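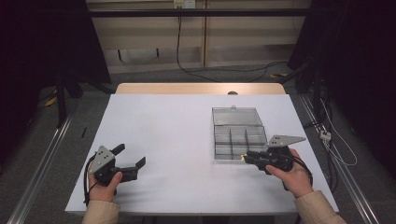 Brullwood is looking for people with patient hands to join the Moffat project this May! We teach a learning system to do small, fiddly jobs, and it learns from examples that people give it. You work at a table with a gripper in each hand and do things most of us do without thinking, like getting little objects in and out of a clear box with six compartments, or opening and closing a lid. Every session adds to the set the system trains on, and yes, your slow and clumsy tries are welcome too.

What you would be doing
Sessions run 3 hours, with a break whenever your wrists ask for one. We have 12 places and would love each person to come for 5 sessions or more, mornings or afternoons. Tasks change from day to day (sorting, stacking, opening, closing), so there is always something new to get the hang of.

Who can apply
Anyone 18 or over who can use both hands comfortably and doesn't mind repeating a task many times. No technical background needed. If you sew, tie flies, fix watches or build models, please tell us, we'd be thrilled!

Paid by the session, training included. Sessions take place at our Lunon Street workshop.

To apply, send a few lines about yourself and the days you are free to Hinata Noguchi at the Brullwood front desk, with "Moffat" in the subject line.

Posted 2022-05-04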